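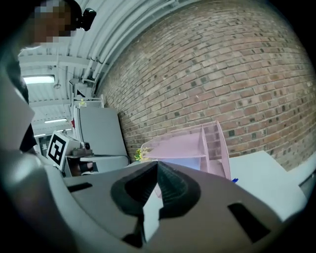 Desk organizer on a white tabletop, main room, brick wall side.

Call for participants: desk tidying sessions, Stuvham building

Posted January 3, 2023

Zacharopoulos is looking for adults to take part in a series of paid tabletop sessions on how people sort and put away small desk items. The work is done standing or seated at a white table. Results go into the layout of the next Piser range of desk organizers, planned for July.

What you will do

Each session uses one table, one organizer and one set of loose items: pens, pen caps, clips, erasers, cards, small boxes and some decorative pieces such as artificial flowers. You will be given the set in a tray and asked to put everything away. Once finished, you take the items out again, return them to the tray and move to the next layout. There are 8 layouts per session. The order changes from person to person.

Most of the organizers are translucent plastic with angled walls and vertical dividers. Compartment depth and divider spacing vary. Some items will not fit the compartment you first try. In that case, leave the item wherever you would leave it at home, including on the table next to the organizer. There is no correct arrangement and no time limit per layout.

After every second layout you fill in a one-page form on reach, visibility and how easy it was to get small items back out.

Who can apply

Age 18 or over.
Able to handle items as small as a paper clip with either hand.
Normal or corrected vision. Please bring your glasses if you use them for reading.
Able to read short written instructions in English.
No office or design experience is required. People who share a desk at work or at home are especially welcome.

You cannot take part if you have worked for Rotetov, which makes the molded parts, or if you took part in the drawer insert sessions last year.

Time and pay

A session lasts two hours including one break. You can book up to three sessions, on separate days. Pay is $49 per session, sent by bank transfer after your last one. If you start a session and have to leave early, you are paid for the full session once. Travel is not covered.

There are 26 places in this round. Applications are handled in the order received, with a short waiting list for cancellations.

The room

Sessions are held in the main room on the ground floor. It has a brick wall, a white corrugated ceiling with exposed beams, and fluorescent lighting. The room is cool in winter, so wear a layer you can work in. Sleeves should be close-fitting or rolled up; wide cuffs catch on the dividers. Rings and bracelets come off before you start. Lockers are by the entrance.

Please do not bring drinks to the table. Water and coffee are available in the hallway.

How to apply

Fill in the form on the Stuvham notices page under "Desk tidying." Give your name, age, which hand you write with, and the dates you can attend. Short notes about your own desk are useful but optional, up to 1,000 characters. You will get a reply within five working days with a time slot and the consent form, which must be signed before your first session.

Changes to a booking can be made up to the day before through the same page.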